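I've been putting off writing this one for most of a month because every time I sit down to do it I get mad about shipping charges and have to go for a walk. But budget season starts in September where I work, and I know a lot of you are in the same boat (small lab, small shop, one person who "handles equipment" on top of the actual job), so let me just say the thing. Stop spending the whole budget on the arm!

I mean it. I've watched this happen in three different places now and I did it myself, at the last one, with money I had begged for. You get a number approved. You go look at arms. The arms are beautiful, the sales videos are beautiful, and you pick the nicest one that fits under the number. Then you come home and it arrives on a pallet and you have nothing to put on the end of it, nothing to stand it on, and no money left for anything a person would want it to pick up.

When we set up our bench, the first quote I got from Dakance came to 3,315 dollars for the gripper package, and I remember thinking, well, that's the gripper taken care of. I put one line in the spreadsheet that said "gripper" and moved on with my life. Lewis Pollock, who had my job before me and still answers my emails out of pure kindness, looked at the sheet and wrote back one word, "pads?" I had no idea what he was talking about. Pads?

So I called Dakance, and no, spare finger pads were not in the package. Neither were the brackets. Neither was the cable that goes to the camera on the wrist, which I had assumed came with the camera on the wrist, like an adult would assume. Once I'd added all that up there was another 536 dollars sitting there, and that was before freight. It isn't a scandal. It's a list of small parts, all of it printed right there in the catalog if you scroll far enough. But 536 dollars you didn't plan for, in a group our size, means asking your boss for a favor in the middle of the year, and I only get so many of those.

What I do now is plan from the fingertips backward. I start with the thing being picked up, then the part that touches it, then the part that holds that part, and I keep going until I finally get to the arm. The arm is the last line on my sheet! People hate this. Viera Kolář, who sits on the purchasing side and has to make my spreadsheets look normal before anybody important sees them, has told me more than once that the big item goes on top. Fine, Viera can flip it. But I write it bottom up, because when the money gets tight (it always gets tight) I want to be cutting from the arm and not from the stuff that wears out.

And stuff wears out. I can't say this loudly enough. We went through 15 pads in our first year, partly from normal use and partly from me setting the table height wrong and driving the fingers straight into the work surface, more than once, on consecutive mornings. I'd like to tell you that was a training issue. It was, and I was the one doing the training. Whatever the maker tells you about pad life, assume you'll be worse than that for the first few months and buy the bag of spares up front, while you're still paying for one shipment.

Same goes for the table. I once spent nearly two hours in a meeting about whether a work surface should cost more than the computer next to it. I was on the "no" side of that argument and I've changed my mind since. You want panels that sit flat, you want somewhere to bolt fixtures, and you want a finish you won't cry over when it gets scratched, and it will get scratched. Madenow makes a nice bench and Pustik makes a cheaper one, and I've used both, and the honest difference to me was how long I spent with a level and a stack of shims. Shim time is money too, it just never shows up on the quote.
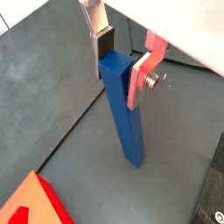
My budget for objects, meaning the things we give the robot to pick up, used to be zero. I figured we'd find stuff around the building, and we did, and it was a mess of mugs and tape rolls that all had to be returned to somebody. These days I put in a real line for them, and I'm happiest spending it on boring shapes. Look at that blue block between the fingers. One color, flat faces, straight edges, a long narrow bar you could describe to a supplier over the phone in ten seconds and reorder the same way. A set like that is the cheapest thing on the whole sheet. Then look at what's touching it, the pads and that bent bracket and the bolt sticking out of the side, and ask yourself which of those you have a spare of in a drawer right now. And the gray floor has its specks and scratches, so there's my table speech again.

I'll admit there's a case for the other side. Sundaram will sell you the entire cell in one go, arm and gripper and table and a box of spares, for one price with one phone number to call, and if you have the kind of budget where that fits, I think you should at least get the quote. I got one. It was over our limit by 3,039 dollars and I was sad for a whole afternoon. If you're a group of two or three people and nobody likes sourcing brackets, the bundle could well be worth the extra. My worry is what happens in year two, when the box of spares is empty and you've never had a line for it, so the new number looks like an increase and you have to go defend it to people who think you already bought the robot.

That's the conversation I'd get ready for, whichever way you buy. Put a yearly figure in for parts from the very first sheet, even if it's small, even if you don't spend it all. Mine has survived two rounds of cuts so far, mainly (I think) because it's been there from the start and everyone's used to seeing it.

If you have a sheet of your own and want to trade, send it over. I'll show you mine, including the embarrassing version with the one line that says "gripper."

Contact | Copyright, all rights reserved | Back to top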